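给机器人列一张购物清单
2023年12月25日 文/Hiyori Sekiguchi
打印本页 | 用电子邮件发送

一家公司想让机器人帮忙拣东西,第一步是做预算。预算就是在花钱之前,把要买的东西和要花的钱写在一张表上。

Gasudgate仓库去年5月做过这样一张表。表上有5行:机械臂、手爪、控制柜、安装与接线、维修备用金。很多小读者以为,买机器人就是买一条机械臂。机械臂只占第一行。

先看机械臂。选臂要查两个数:能举多重,能伸多远。举重能力叫“负载”,手爪自己的重量也要算进负载里。假设一条臂的负载是6千克,手爪重2千克,那么它能拿起的物品最多只有4千克。伸出的距离叫“臂展”。臂展不够,箱子角落里的东西就够不着。

工业机械臂多数有6个关节,每个关节里有一台电动机。关节越多,手爪能摆出的角度越多,价格也越高。

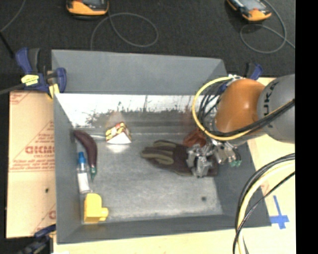
再看手爪。手爪装在机械臂的末端,通常要另外购买。吸盘式手爪便宜,适合拿平整的盒子。两指手爪适合拿形状固定的零件。多指手爪能对付软的、圆的、歪的东西,例如手套或茄子形状的玩具,但是零件多,保养费也高。选哪一种,要看每天拿什么。Gasudgate仓库先把要拣的物品列成表,再去问价格,这个顺序不能倒过来。

第三行是控制柜。控制柜给机械臂供电,并计算每个关节转多少度。它和机械臂之间用电缆连接。电缆会跟着手臂反复弯曲,时间长了会磨损,所以买的时候要问清楚:电缆能弯多少次,换一根多少钱。

第四行是安装与接线。机械臂要固定在结实的底座上,周围要留出安全区域。箱子也要固定,否则手爪碰到箱壁,箱子会移位,程序里记下的位置就不准了。固定箱子可以用夹具,夹具的钱也写进这一行。

最后一行是备用金。Zutidell公司的做法是:总预算如果是100份,前四行用80份,剩下20份留给维修和培训。

怎么知道这笔钱值不值得花?有一个简单的除法。用总价除以每年省下的钱,得到的数叫“回收年数”。假设总价是80万元,每年省下16万元,80÷16=5,回收年数就是5年。如果机器只能用4年,这笔买卖就不划算。

练习:给学校图书馆的还书箱设计一台拣书机器人,写出它的预算表。先量一量最重的书有多少克。

读者留言

Badawi:我家孩子问,租机器人行不行?文章里没有写。

Hiyori Sekiguchi:可以租。租金按月付,填表时把第一行的购买价换成全年租金,其他几行照旧。

Poveria小学三班:我们量了,最重的是地图册。手爪的重量去哪里查?

Hiyori Sekiguchi:查产品说明书里的“自重”一栏。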